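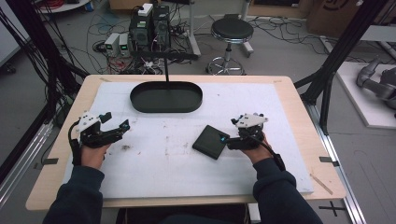 Serving tray. A flat or shallow carrier for food, drink and small household things, usually with some sort of raised edge. Found in homes, canteens, hospitals and hotels. Shapes vary a lot: round, oblong, square, and the oval, often a plain one in a single colour such as dark green with a raised rim. The rim does most of the work. Without it, strictly speaking, the thing is a board or a salver, though shops use the words loosly.

August — byline: Household Articles desk

Materials

Wood is the oldest in common use. Then metal: tin, brass, silver for the well off. Papier-mâché trays were japanned, i.e. coated in a hard dark varnish and then painted, and sold widely in the 18th and 19th centuries. Plastic and melamine took over in canteens after the middle of the 20th. Pressed birch veneer is common in the Nordic countries. The Kauppinen works made little else, 36 patterns at its height, most of them oval or round.

Sizes

No single standard. Household trays mostly run from 36 cm to 48 cm on the long side. Bigger than that and a full load gets hard to carry through a doorway. Canteen trays are sized to the rails they slide along, so a kitchen that changes its counter may have to change the lot. Vorgate, a catering supplier, lists a stacking model sold in packs of 48.

Rims and handles

Low rim: easy to wipe, easy to stack, drinks slide off. High rim, also called a gallery, keeps glasses in but traps crumbs in the corner. Handles are either cut through the rim or fixed on top. Cut handles weaken a wooden tray and it tends to split there first. Butler's trays have hinged sides that fold flat, and normally come with a stand.

Surface

Waiters' trays often have a cork or rubber face to stop slipping. A cloth does the same job at home — less well when starched. Painted trays scratch. Older lacquer turns white under a hot pot and the mark is hard to get out.

Care

Wood wants a damp cloth and no soaking. Melamine goes in the dishwasher but not the microwave. Silver plate wears through at the rim, where hands go.

Collecting

Pub trays with brewery adverts are the cheapest way in. Painted tin ones cost more, and repainting lowers the price alot. The small museum at Uster shows 200 trays, 85 of them papier-mâché, and keeps the rest in store.

See also: salver, tea trolley, lap desk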